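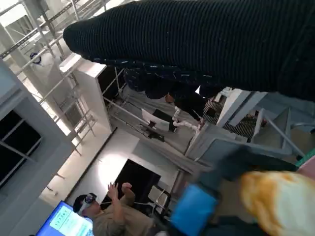 A dark ribbed sleeve, and behind it the light grey table where the work of the morning is spread out.

Home Features Rooms Food Makers Letters
Search this magazine Type a word Go

An orange at the work table
A visit to the hall at Sangkhawat, where people bring their knitwear, their cables and their fruit to the same tables

by Ketsara Mahawong

When I was a student I was taught that a work table has one purpose. You cut on it, or you write on it, or you eat on it. My teacher was strict with this and I followed her rule for many years in my own flat, which had only one table, so I ate standing up.

At the hall in Sangkhawat I understood how much she would have disliked the place, and how happy I was in it.

The hall is large, 666 square metres, and it is full of white metal. There are frames of bars and bolts which go up towards the lights, and there is a grey railing with steps. Between these hard things people have put their soft things. I noticed the clothes before I noticed the work. It was a cool morning in March and the wool was heavy and dark, with ribs so fine that you must come close to see them. Black knitwear is not kind to its owner. It collects every small white thread in the room and keeps it.

Boonsong Kongkaew looks after the bookings. He told me that 186 people have their name on the list, although I never saw so many together, and that the long argument of last winter was about food. Some members wanted a separate kitchen corner and a rule that nothing is eaten anywhere else. Others said that if they must walk to a corner for each piece of fruit, they will stop eating fruit and begin to eat biscuits. The second group won. The rule which was made is very short: nothing with sauce.

So there is a lot of fruit in Sangkhawat, and most of it is oranges. Chanida Khunthong buys them on the way in, in a net, and she is particular about them. She presses each one near the stalk. If the skin moves a little over the flesh it will come away in large pieces, and if it is tight she puts it back. I tried her method later at my own market and the seller was not pleased with me, but the oranges were good.
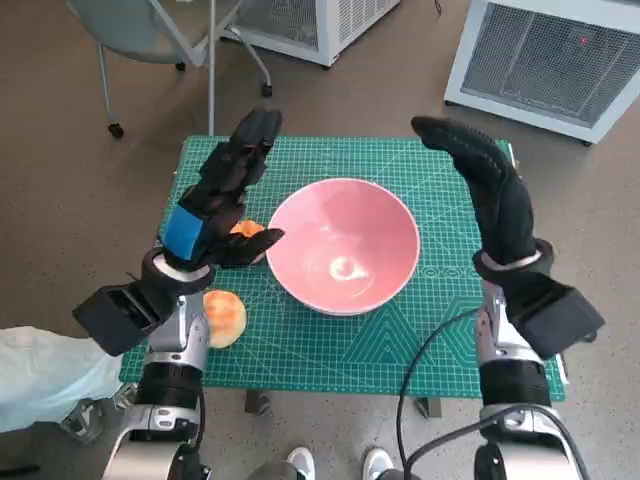
The pink bowl on the green cutting mat, with a peeled orange beside it and a piece of orange near the rim.

I want to say something in favour of the cutting mat, because it is a better tray than many trays. It lies flat and it does not slide. The green colour with its white grid is made for measuring, of course, and the one I liked best also has hexagons and diamonds printed in a corner, for those who cut patchwork. An orange looks very well on it. But you must wipe the mat soon after with a cloth and cool water, as the juice will dry sticky in the lines and then your paper will catch on it. Do not use hot water, it makes the mat bend. I have bent two in my life.

The bowl should be deep, and wider than you think you need. Chanida likes a glossy one in salmon pink with a thin white rim. She says that orange pieces look grey in a blue bowl, and I have tested this too, and she has reason.

About the white pith there are two schools. Sakda Nakpan takes away every string with his nails, and he needs almost 8 minutes for one orange. Chanida leaves the patches where they are. She says the bitter taste makes you eat more slowly. I peeled mine in the manner of Sakda and ate it in the manner of Chanida, standing up from old habit, until somebody gave me a chair.

After the fruit I walked through the room with my notebook. I like a place where I cannot guess the next thing. There was something fluffy in yellow and gold on one side, and white cable in a loose twist, and a screen of very bright blue. A tall white cabinet has dark glass behind a pale grid, like a window of an old shop at night. An office chair stood on its small wheels near the wall. People wear what they wear at home, stripes, short sleeves, big wool, and it gives the whole hall the feeling of a living room in which the ceiling has gone too high.

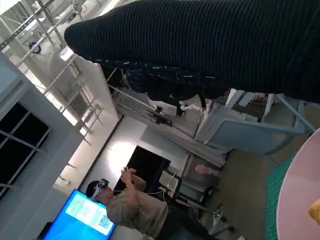

Knitwear in the foreground, a white headset further back, and the tall cabinet with its gridded glass.

Boonsong's advice for anyone who wants to arrange a shared room like this one is mostly about surfaces. Choose light grey for the tables and you will find your needle again. Hang the big knitwear high, away from the juice. Keep the cables in loose loops, as a tight coil remembers its shape and makes trouble afterwards. And put a bowl on the table early in the day, before anybody is hungry.

I have now a mat on my own table at home. I eat on it in the morning and I cut on it in the evening, and I have not told my teacher.

Reader comments

Jintana Phetsri: I also leave the pith. My mother called the other way "undressing the orange" and had no patience for it. Please write more about mats, mine has bent from the sun at the window and I would like to know if it can be made flat.

Melent: For lint on black rib, use a slightly damp rubber glove and stroke in one direction only, along the ribs. The sticky rollers pull the wool.

Dravard: Nothing with sauce is a very good rule. We have it now in our sewing room, after an accident with noodles.

Fliritz: What about the smell? I love oranges but my colleague leaves the room.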